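Section 4. Setting up the counter station for an open day

This section is for the person who prepares the kitchen counter station before visitors come. It was written for the Flolum arm and the Polora two-finger gripper, as we use them in the demonstration kitchen at Sestport. If you have another arm, the order of the steps stays the same, but the menu names can be different.

Last revised: Tuesday, March 25, 2025

4.1 Before you begin

You need the following:

- the Flolum arm, mounted and calibrated (see Section 2)
- the Polora gripper with clean fingers
- the Miettinen control program, with the kitchen profile installed
- the key for the visitor barrier
- the objects from the kitchen set

CAUTION: Do the whole set-up before the doors open. Do not let visitors stand inside the barrier while the arm has power, also not for a photograph.

4.2 Placing the objects

1. Wipe the counter and let it dry. Drops of water give small reflections, and the camera at the wrist can take them for edges.

2. Switch on the arm and choose "Open day" in the start menu. The arm goes to its waiting position over the counter.

3. Open the gripper fully with the button "Release".

4. Put the cartons and the glass vessel on the counter. They do not need to stand in a line. Visitors find it more interesting when the things lie as they would lie at home.

5. Keep free space between the objects where a finger must come down. The fingers are wider at the base than at the tip, so look at the base when you judge the space.

6. Look at the wrist camera picture on the control screen. Every object you want to use in the demonstration must be recognizable there.

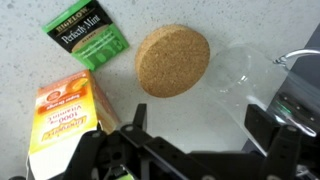
Figure 4-1. Wrist view with open gripper. Tea box and cork disc at the top, Emergen-C carton at left, clear glass vessel at right.

NOTE: It does not matter if the print on a carton is upside down in the wrist view. The program uses the shape and the colors, and it does not read the words. Visitors ask this question often, so it is good to know the answer.

NOTE: Clear glass is the most difficult material in the set. If the outline on the screen jumps from one place to another, turn the nearest lamp a little away and press "Refresh". Do not move the glass while the arm is in motion.

4.3 Checking the small and the round objects

The second check is for objects that are flat or that can roll. Do it every time, even when the first check went well.

1. Put one tea packet flat on the counter. Do not fold it.

2. If you use an open carton, bend its flaps to the outside so that the opening stays free.

3. Lay the glass jar on its side with the cork lid fitted. Push it gently with one finger. If it rolls, turn it until the handle stops it, or take the jar out of the program for this day.

4. Choose "Preview" and compare the control screen with Figure 4-2. Your objects can have other places, but the space between the cartons and the jar should be similar.

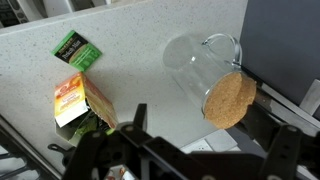 Figure 4-2. Wrist view for the second check. Tea packet and open carton at left, glass jar on its side with cork lid at right.

CAUTION: Near the cooktop the counter ends and there is a lower level. The arm does not know this edge until you load the kitchen profile. If the profile is not loaded, the screen shows message 891. Stop and load it before you continue.

CAUTION: The cooktop must stay off during the whole open day.

4.4 Running the demonstration

1. Close the barrier and take the key with you.

2. Tell the visitors what the arm will do next, then press "Start". Wait until they are quiet -- many of them want to hear the motors.

3. Keep one hand near the stop button.

4. After 20 runs, make a pause and wipe the finger tips with a dry cloth.

If the gripper drops an object, press "Hold" and wait until the arm stands still. Then open the barrier, put the object back and repeat Section 4.2 from step 5. The children usually like this part very much, and you do not have to hurry.

4.5 After the last visitor

Choose "Park", switch off the arm and put the objects back in their drawer. Write the number on the run counter in the station book. After the open day in July it showed 3,568. When you have finished, hang the barrier key on its hook beside the door.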